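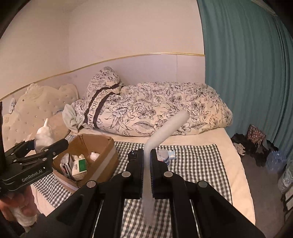

Finlay Ritchie wrote in to say that I was unfair to special orders last time, that any store with a decent swatch wall and a patient salesperson can get a customer through one without tears, and that maybe the trouble in Hilterstead is the patient salesperson.

Fair enough, Finlay. I've been called worse by people holding a tape measure. But I've been selling sofas since 2000, and I'd like to reply at length, as it's my blog and the store is closed.

For those who missed the earlier post, a special order is what happens when you like the sofa on the floor in every respect except the color, the fabric, the legs, the cushions and the length. You sit down with me at the desk in the back, we go through the swatches, you pick, I type, and a factory makes one. It's how most of the better upholstery gets sold and I'm not against it. It pays for the lights. What I said was that customers are mostly unhappy in the weeks between the order and the delivery, and that we as a trade do a fine job of making that worse.

Take the Chisholm, which is our best seller and the one I know in my sleep. On the floor, in the gray, it's $2098. That tag has done more work for me than any employee I ever had. People sit on it, look at the tag, look at each other and relax. Then one of them says, does it come in green?

It comes in green. It comes in a great many greens, and I have them all on rings behind the desk, each one a piece of cloth slightly smaller than a slice of bread, on which you're expected to base a decision you'll be looking at until your children leave home. Some of those greens are the same price as the gray. Some are in a higher grade, and the grade is a letter, and nobody outside the industry has ever been told what the letters mean. I have asked reps. One rep told me it was mostly yardage cost, another told me it was mostly performance, and a third told me it was lunchtime.

So the green Chisholm is not $2098. With the better cushion, the longer frame and the turned leg, I've written that sofa up at close to $4000, and I've watched the same two people who relaxed at the tag stop relaxing. They're not angry about the money, or not only. They feel they've been walked somewhere. I'd feel it too. I don't know a way of putting all the prices on one tag that doesn't turn it into a phone book, and I've tried. There was a summer when every sofa in the store had a laminated card hanging off the arm with the full grade list on it. Customers fanned themselves with them.

Finlay's point about the swatch wall, I'll give him. We didn't have a wall until fairly late. We had the rings, and before the rings we had a drawer, and the drawer was where fabrics went to be discontinued. A wall is better because people can stand back from it. They pull things down, carry them over to the window and drape them on the arm of whatever's nearest. My one rule now is that swatches go home. Take them, take as many as you like, put them on your old sofa and look at them at night with the lamps on. The store has big front windows and factory lighting left over from when it was a tire place, and every blue in it is a liar.

Do they come back? The customers, mostly. The swatches, no. I've made my peace with it. Somewhere in this town there must be a very expensive quilt.

Now, the wait. This is where I think Finlay and I part company, because he says (I'm squashing a long email here) that customers don't mind waiting if you tell them the truth up front. I used to believe that. I told a woman the truth up front last October, which was that her sectional would be ready in the new year, late in January if the factory had a good run, February if it didn't. She heard Christmas. I know she heard Christmas because she called me at Christmas. I had never said the word. I had written "late Jan. / Feb." on the order, and she had signed right beside it, and she was entirely sincere. She had family coming. In her mind the sofa was part of the family coming, and no handwriting of mine was going to shift it.

I loaned her a floor model. It cost me a delivery going out and another coming back, plus a cleaning, and it was cheaper than being right.

What I've started doing since is dull but it helps. I call when the order goes in. I call when the factory acknowledges it, which can be a good while later and is the real start of the clock, something the order form mentions in type you could lose under a fingernail. I call once in the middle with nothing to report. That middle call is the hard one to make. You feel like a fool. Hello, it's the furniture store, your sofa doesn't exist yet, how are you? But people are very nice on that call, and they're nicer on the next one, even if the next one is bad news about the legs.

It's always the legs, by the way. The frame will be done, the fabric will be in, and the legs will be on a boat.

We did try letting software handle this. Protano was the name of it, and it was going to send the customer a cheerful little message at each stage so I wouldn't have to pick up the phone. What it did was send every stage at once, overnight, to everybody with an open order. Your sofa is being cut! Your sofa is being sewn! Your sofa is out for delivery! I got in the next morning to people who had taken the day off work. One of them had already put the old couch on the curb, and it had rained. I still have the Protano mug. It's a good mug.

Dining is a different animal and I should say so before somebody else does. A table either fits or it doesn't, wood comes in fewer moods than cloth, and hardly anyone wants to lie down on it. Our main line is Dinine, and I've had customers wait longer for a Dinine table than for any sofa and never call once. I have a theory that it's because you can eat standing at the counter and feel quite modern, but you can't watch television standing up without feeling punished. The chairs are where they get you. People will order a table in an afternoon and take most of a year over the chairs, coming in to sit in the same one again as though it might have confessed something since their last visit.

Matilde Morais left a comment on the earlier post asking why I don't sell only what's on the floor, cash and carry, what you see is what you get. I've thought about it more than I'd like to admit. There's a store out by the highway that does it, and they seem cheerful, and I notice they go home on time. But I'd have to choose every color myself, for the whole town, and I'm a man who painted his own hallway in a shade called Oatmeal and then lay awake worrying it was a bit much. Everything would be gray. It's nearly all gray now. I'd be the person who finished the job.

And there are the ones that go right. A couple ordered a Chisholm in a mustard I'd have bet the truck against. I said, are you sure, in the voice I use, and they said yes, in the voice they use. It came in, the guys unwrapped it on the dock, and we all stood and looked at it for a while and didn't say anything. It was terrific. I ordered one for the floor and it sat there for two years without a nibble, so make of that what you will, but theirs was terrific.

So, Finlay, to your question at the end about deposits: I take half. I used to take less, and I used to own a lot of sofas in other people's colors. There's a plum loveseat in the back room right now that was going to be somebody's first grown-up purchase until the somebody moved in with a person who already had a couch. If you know anyone with a plum sort of house, I'm open until six, and I'll throw in the delivery.

The next post will be about mattresses, or about why I gave up on mattresses. I haven't decided how much trouble I want to be in. In the meantime, whoever has the whole ring of velvets, the one with the brass clip, I'd like the clip back.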